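Sharpening a kitchen knife on a whetstone (the quick version)

Updated 24 October 2025

Rewrote this because the old page was a mess and people kept emailing about the angle. Same method, less waffle. Plain double-bevel kitchen knives only. Bread knives, single-bevel Japanese stuff, scissors, all different, go elsewhere.

What you need

One two-sided stone, 1000 on one side and something finer on the other. Mine is a Cestalora 1000/4000. It was cheap, it's fine. If the knife is really wrecked you want a 400 too, otherwise skip it.
Tub of water big enough for the stone.
Damp dish towel.
A marker pen. Any color that shows on steel.
A flattening plate, or coarse wet-and-dry sandpaper stuck to something flat.
Newspaper or a ripe tomato for testing.
Old rag, one you don't like.

Don't buy a kit. The angle guides that clip on the spine scratch the blade and you'll stop using them in a week. Leather strop is nice but wait.

Where to work

Somewhere the height of a normal kitchen counter, or a touch lower. You want your elbows bent a bit and your shoulders down. Dining tables are too low for me and I get a sore back by the second knife. Good light, ideally from the side. Side light shows the scratches.

Towel folded in half, wrung out, flat on the counter. Stone on the towel. Push it hard with the heel of your hand. If it slides, re-wet the towel. If you have a sink bridge use that, less mess, I don't own one.

Keep your cutting board near, you'll want it for the test cuts. Slurry washes off stone counters and laminate but wipe it before it dries. Grout is another story.
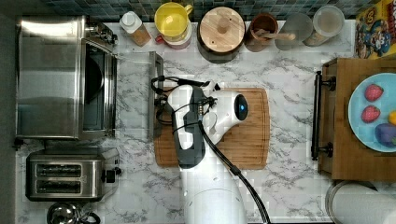 Cutting board on the counter, toaster oven to the left.

Step 1. Soak, or don't

Check what the stone says. Soft ceramic-ish stones drink water and want 10 to 15 minutes in the tub until the bubbles stop. Splash-and-go stones just need a splash. Soaking a splash-and-go for hours can crack it. Mine's a soaker. Ten minutes, make coffee.

Don't leave the stone in the tub all week. I did that and the two halves came unglued.

Step 2. Look at the knife

Hold the edge up toward a lamp, blade pointing at the ceiling. A sharp edge is invisible. A dull one throws back little bright lines. Bright dots are chips. Note where they are, usually the belly and the last inch near the tip.

Now run the marker along the edge, both sides, a thin stripe. You'll see why in a minute.

Step 3. Find the angle

This is what the emails are about. 15 degrees a side for most Japanese-style knives, 20 for the heavier German kind. Nobody can see a degree, so do it like this:

Lay the blade flat on the stone.
Lift the spine until it's straight up, 90.
Drop halfway, 45.
Drop halfway again, 22 and a bit.
Lower a hair more. There.

Make one light pass and look at the marker stripe. Ink gone right at the very edge, good. Ink gone higher up but still there at the edge, you're too flat, lift the spine. Ink gone only on the last sliver, too steep, probably. Drop a little and try again. Re-ink as often as you want. It's ink.

Dinesh Begum taught me the marker trick at a Saturday class in Trostley and I've never stopped doing it. I still ink every knife I sharpen, even my own petty knife that I've done a hundred times.

Step 4. First side, 1000 grit

Right hand on the handle, index finger on the spine, thumb on the heel. Left hand, two or three fingertips on the flat of the blade, close to the edge but never over it. Lefties swap.

Knife at a slant across the stone, edge facing you. Push away with light pressure, pull back with almost none. Wherever your fingertips are is where it's getting sharpened. So do the heel section, move your fingers along, do the middle, move along, do the tip.

36 strokes for the whole side is where I start on a normally dull 8-inch chef's knife. That's 12 a section, easy to count. Yours might want more. Lift the handle slightly when you get to the tip so the curve stays on the stone. Slightly! Most people overdo it and round the tip off.

Muddy gray water is good, leave it there. Add drops when it starts to drag.

Step 5. Feel for the burr

Stop and feel the other side, the one you haven't touched. Thumb goes across the edge, spine toward edge and off. Never along it. You want a tiny rough lip the whole way from heel to tip. If it's there, that side's done. If there's a gap in it, go back and do the gap.

No burr, no sharp knife. Don't flip over till you have it. Every "I sharpened for an hour and it's still dull" message I get is this.

Step 6. Second side

Flip, re-ink, same again. Goes quicker usually. It'll feel clumsy because your hands are the wrong way round, or if you'd rather not swap hands just turn the blade so the edge faces away and work the stroke backward. Either's ok.

Burr should now be on the first side. Full length again.

Step 7. Fine side

Turn the stone over, splash. Ten strokes each side, half the pressure. Then five each. Then alternate one and one, barely the weight of the knife. You're wearing the burr off now so gentle is the whole point. Too much pressure here just flips it back and fourth.

Wipe the blade, spine to edge, with the rag.

Step 8. Test it

Paper first. Newspaper held at the top, slice down from the heel. Catches in one spot means burr left there or a spot you missed. Do a few more light strokes at that spot.

Then a tomato, on a board. Wood or bamboo or plastic. Not glass, not the countertop, one cut on stone and you've rolled the edge you just made. Bamboo is harder than most wood boards so it's a bit rougher on thin edges, fine for daily use though. No sawing on the tomato, the weight of the knife should start the cut.

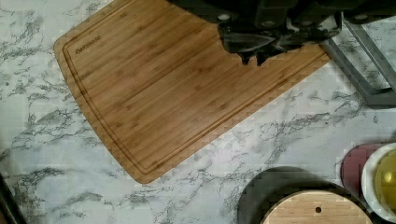 Bamboo board, groove round the edge.

Skin should part without denting. If it dents, go back to step 7 before you blame the tomato.

Wash the knife after. There's steel dust and stone on it. Dry it right away if it's carbon.

Step 9. Flatten the stone

Skip this and in a few months the stone has a dip in the middle and you can't hold an angle on it. Pencil a grid on the surface, rub with the flattening plate under a trickle of water until the pencil's gone. Two minutes. Do it every 3 knives or so, more if you press hard.

Then stand it on its edge to dry. Not on the radiator. Not in the sun. A day is plenty, then back in the box.

Keeping it sharp

A fine ceramic rod, a couple of light strokes a side before cooking, gets you weeks more between stones. The grooved steel ones that come in knife blocks are pretty agressive, I gave mine away.

No dishwasher. No drawer without a guard. Scrape food off the board with the spine, edge up. That one habit alone did more for my knives than the expensive stone I bought in May and returned.
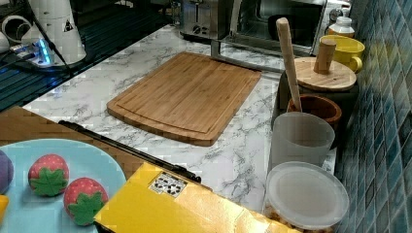
And hard stuff. Frozen food, squash stems, bones, avocado pits. Keep one old knife you don't care about and use that. Mine is a Graveo from a supermarket and it gets the 400 stone twice a year, no fine side, done.

Stuff people ask

How often? Home cook, every couple of months. Sooner if it slides off an onion.

Can I use oil? On an oil stone yes. On a water stone no, it clogs and you can't get it out.

Pull-through sharpeners? They work for a bit and eat the knife. For the old beater knife sure.

Stone smells weird? Mildew from being boxed wet. Scrub, dry properly, flatten.

I cut my fingertip pads, tiny scuffs, is that normal? You're dragging them on the stone. Fingers flatter on the blade. Danilo Calimlim wrote in to say he tapes his with masking tape, I tried it and it does help.

Chips? 400 grit, same angle, both sides evenly until they're gone, then start at step 4. Takes a while. Big ones, pay someone.

Page on serrated knives coming when I get time.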